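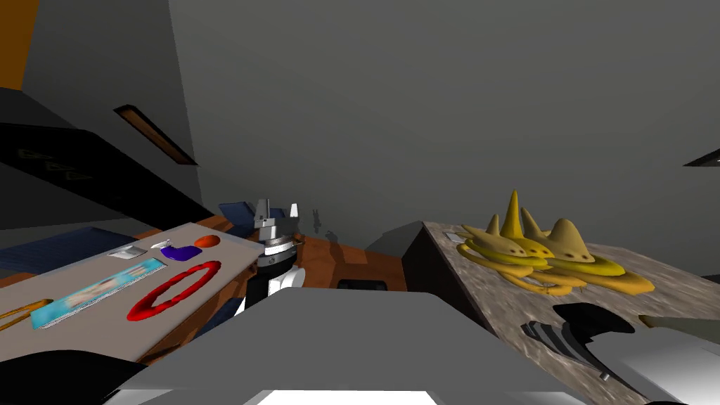 Descaling an Ekon espresso machine with very hard water, how often?

Posted in Coffee Equipment, Thursday, November 20, 2025

mokkalover

Hello to all. I have an Ekon espresso machine with one boiler, bought second-hand in the spring. In my town the water is very hard and the kettle becomes white inside after a few days. The manual says to descale after 500 coffees, but it does not say for which water. My household makes 3 coffees in the morning and sometimes 2 more in the evening, so by this rule I would wait for several months.

Last week I noticed that the steam is weaker than before and the pump is louder. The espresso still comes out well, only a little slower. I have changed nothing in the grinder, which is a Hartley with flat burrs, and the beans are from the same roaster.

My questions are two. Should I descale now, or can the weak steam have another cause? And is it allowed to use citric acid from the supermarket, or must I buy the liquid from Ekon? The liquid is expensive where I live. I would also be thankful for advice about filters in the water tank.

greyportafilter

Yes, descale it. Citric acid is fine, I have used it for years.

tamp_and_wait

I would not start with the descaling. First please look at the steam tip. Milk dries inside the small holes and then the steam is weak, and many people believe it is the boiler. Unscrew the tip when the machine is cold, leave it in warm water with a little milk system cleaner, and pass a thin needle through each hole. Put it back and try again.

If the steam is still weak, then scale is possible. Before you use citric acid, find out what the boiler is made of. My older machine had an aluminum boiler and the seller of parts told me to be careful with strong acid in it. With stainless steel there is less worry. You bought the machine used, so you also don't know when the last owner descaled it. If he never did it, big pieces can come loose and block the valve. In this case I would do it two times with a weak solution, and rinse with at least two full tanks of clean water after each time.

Do not let hot acid stay in the boiler overnight. I made this mistake with my Mindiseck and had to replace a gasket.

About the 500 coffees: the number of coffees says little if you make much steam or flush a lot of water. Buy a hardness test with paper strips and go by the water. I use a Zonavach filter bag in the tank and change it every 2 months. It helps with scale but it does not remove everything, so I continue to descale, only less often. My machine needs it two times in the year now.

One more thing, the louder pump. Check that the hose in the tank is not bent and that the little sieve at its end is clean. It is a small job.

mokkalover

Thank you both. The steam tip had two holes closed completely! After cleaning the steam is much stronger. The pump is still loud, and the sieve looks clean to me. I ordered the test strips and wrote to Ekon to ask about the boiler material. I will wait for their reply before I put any acid in the tank.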